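Print | E-mail
19 comments | 176 shares

The cord drawer is fine

By Wen-hsiung Wei
August 2020

Every tidying column wants me to sort my cables. Label them, coil them, buy a box with slots. I doubt many of the people writing this have tried it for longer than a weekend.

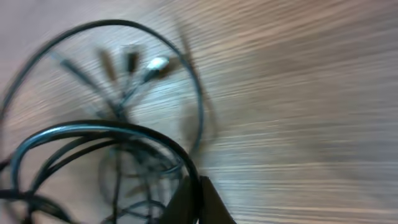
Black cords all look alike until you need one. Then you pull at the knot for a minute and you have it. Sorting mine took a whole evening in March, and I've used two of them since.

Print | E-mail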